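Changes to kerbside sorting start in October

If you live in the Durkamby collection area you should have had a card in the letterbox by now with your new bin days on it. If you haven't, ring the depot or check the list in the foyer of the Porken Street library. The old cards are out of date and can go in the paper bin.

The short version is that food scraps come out of the general rubbish bin and go in with the garden organics. The organics bin will be collected every week. General rubbish goes to fortnightly, and recycling stays fortnightly on the opposite week. Bins need to be on the kerb by 6 am. The trucks used to come through the hill streets after lunch and they now do those first, so the people up there will notice the biggest difference.

What goes in the organics bin

Fruit and vegetable peelings, meat and bones, bread, rice, coffee grounds, eggshells, tea leaves and anything scraped off a plate. Lawn clippings, weeds and prunings as before, as long as branches are no thicker than your wrist and the lid can close. Pizza boxes with food stuck to them can go in if you tear them up. Clean ones should still go in recycling.

Tea bags are a nuisance. Many of them have plastic in the mesh and there is no easy way for the composter to tell which. Tear them open and tip out the leaves, or put the whole lot in the rubbish.

No nappies, no pet litter, no vacuum dust, no plastic bags of any kind unless they are the green compostable liners handed out with the kitchen caddy. Bags from the supermarket marked "degradable" are not the same thing and will get the load knocked back.

Caddies and liners

Each household gets one caddy and one roll of liners. We have 3,000 caddies for the whole area and 2,034 of them have been delivered. The rest are going out street by street. If yours hasn't turned up by the end of the month, pick one up from the depot counter and bring something with your address on it. Units with a shared bin room will get one caddy per flat, left with the building manager.

You don't have to use the caddy. An old ice cream container with a lid does the job, and plenty of people in the trial streets ended up wrapping scraps in a sheet of newspaper and keeping them in the freezer until bin night. That also fixed most of the complaints about smell.

How the trial went

We tried this in 17 streets over the cooler months. General rubbish from those streets dropped by roughly 26 per cent by weight, which was better than we had budgeted for. Contamination was high in the first few weeks, mostly plastic bags and a surprising amount of garden hose, and then settled down once the stickers went on the lids.

The main grumble was from households with babies, who found two weeks too long for nappies. They can apply for a larger general rubbish bin at no extra charge. The form is one page and is at the depot or the library. The same goes for anyone with medical waste at home. You don't need a doctor's letter, just tick the box.

The other complaint was maggots. Rinse the bin out, leave it to dry in the sun, and put a layer of newspaper or dry leaves in the bottom before you start filling it again. Put the bin out every week even if it's only a quarter full.

Recycling

Nothing changes in the yellow-lid bin, but a few reminders all the same. Lids off bottles and jars. Rinse tins, no need to scrub them. Nothing in bags — tip it in loose. Soft plastics still can't go in, and neither can polystyrene, drinking glasses, saucepans or toys.

Batteries are the big one. Never put them in any kerbside bin, and that includes the ones inside electric toothbrushes, vapes and singing birthday cards. Tape the terminals and drop them in the tube at the depot, the library or the Dotik hardware store.
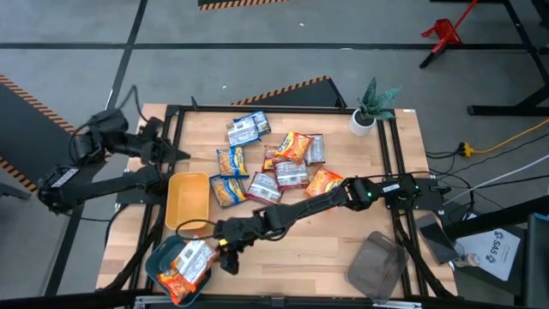

Two arms over the tabletop, with a dark teal bin in the near corner.

Bigger items

Each household still gets two hard rubbish pick-ups a year, and they still have to be booked. Don't put things out until the night before. Mattresses count as one item each. Fridges need the doors taken off or tied shut. Bricks, soil, paint and car tyres won't be taken, and neither will anything that two people can't lift.

If it still works, try the reuse shed on Wattanapong Road first. They are short of bikes, garden tools and kitchen chairs at the moment and have more than enough bookcases. They are open mornings only and can't take deliveries left at the gate.

Compost giveaway

The first batch made from the trial streets is ready and residents can have up to two barrow loads each. Bring your own bags or a trailer, a tarp to cover the load, and a shovel. It is screened but still fairly coarse, so it suits garden beds and fruit trees better than pots. Water it in and keep it back from the trunks. The pile is behind the weighbridge at the depot. Drive in past the office and turn left at the green sheds.

Questions about missed bins should go to the depot by phone before noon on the day after your collection, so the truck can be sent back while it is still in the area.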